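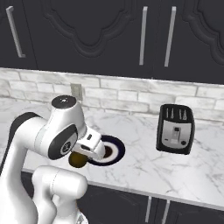
4.3 Recording demonstrations in the simulated kitchen

Each demonstration you record in Pekereo becomes one training example, so the start of a session deserves some care. Load the counter layout before you connect the hand controller. In the plate task the gripper works over the blue-rimmed plate, and the toaster stays off to the right with open marble between them. Keep that stretch clear when you add objects of your own.

1. Open Session > New and choose the Camov kitchen.

2. Enter the operator name exactly as it appears in the user list (for instance, Neelam Khurana). Misspelled names create a second operator.

3. Press Home and wait for the arm to stop.

4. Press Record. Move the gripper to the plate at a steady pace — long pauses are saved along with everything else.

5. Finish the task, open the gripper, and raise the arm before you press Stop.

6. Mark the episode Keep or Discard. Discarded episodes remain on disk until you empty the session folder.

Note: An episode shorter than 2 seconds is dropped without a message.

Caution: Do not change the counter layout in the middle of a session. Episodes recorded after the change will carry the wrong layout number, and the export tool will reject the whole session.

7. After 65 kept episodes, close the session and start a new one. Export is covered in section 4.4.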